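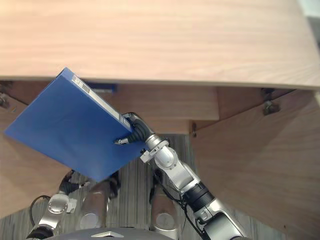

Blauer Ordner im rechten Greifer, Ablage unter der Tischplatte, Kopfkamera

Zuletzt aktualisiert: Donnerstag, 15. Januar

Suche in Tickets … Suchbegriff eingeben Los

Ticket 3442: Rechter Greifer gibt Ordner beim Ablegen zu früh frei
Projekt: Sequeira, Aufgabe »Ordner unter dem Tisch«
Gemeldet von: Wulan Lumenta
Bearbeitet von: Hafiz Sitompul
Status: in Beobachtung

Wulan Lumenta:
Lieber Hafiz, erst einmal danke, dass du dir das so schnell anschaust, ich weiß ja, was bei euch gerade alles auf dem Tisch liegt. Also: Beim Ablegen der Ordner in das Fach unter der Platte macht der rechte Greifer manchmal auf, bevor der Ordner überhaupt aufliegt. Der Ordner rutscht dann über die Kante nach unten, und gestern ist er mir auf den linken Unterarm des Roboters gefallen. Passiert ist nichts, aber erschrocken bin ich doch ordentlich. Bei 268 Durchläufen ist das jetzt 4-mal vorgekommen, immer rechts und immer dann, wenn der Ordner am Rücken gegriffen und schräg gehalten wird. Mit den flachen Mappen von Belden hatte ich das kein einziges Mal.

Die Protokolle habe ich angehängt. Im Durchlauf 3.094 sieht man es am besten, finde ich: Die Greifkraft bricht kurz ein, und gleich darauf kommt »Ablage bestätigt«, obwohl der Arm noch ein gutes Stück vor der Zielposition steht.

Hafiz Sitompul:
Liebe Wulan, vielen Dank für die ausführliche Meldung, so macht das Suchen fast Spaß! Ich habe mir 3.094 in Ruhe angesehen und glaube, dass wir zwei Dinge auseinanderhalten müssen. Der Ordner dreht sich beim Anheben ein wenig um den Greifpunkt, das ist bei dem Gewicht auf einer Seite kaum zu vermeiden. Der Kontaktwächter von Indidix deutet den kleinen Ruck aber als Berührung mit der Ablage und gibt die Freigabe zum Öffnen. Die Schwelle stammt noch vom Juni, da haben wir nur leichte Mappen bewegt.

Bitte bis auf Weiteres:
– Öffnen nur noch, wenn Kontakt und Zielposition gemeldet sind (Schalter in der Fudby-Oberfläche, Reiter »Greifer rechts«)
– den linken Arm beim Ablegen zurückziehen, er hat unter dem Ordner in dieser Phase nichts zu suchen
– nicht in den Arbeitsbereich fassen, um einen rutschenden Ordner aufzufangen, auch wenn es einen in den Fingern juckt. Erst Halt drücken, dann aufheben.

Wulan Lumenta:
Alles eingestellt, und bisher hält er brav fest. Einmal blieb der Arm vor dem Fach stehen und wartete, bis die Zeitüberwachung kam – das ist mir aber tausendmal lieber als ein Ordner im Flug. Soll ich dafür ein eigenes Ticket aufmachen?

Hafiz Sitompul:
Nein, lass es ruhig hier drin, das gehört zusammen. Vermutlich ist die Toleranz für die Zielposition zu eng, ich setze sie heute Abend etwas hoch und schicke dir die neue Konfiguration. Den mechanischen Sitz der Fingerkuppen prüfe ich trotzdem noch, wenn ich bei euch bin. Das Ticket bleibt so lange offen.

Diese Seite verwendet Cookies, um Ihre Anmeldung zu speichern. Einverstanden Einstellungen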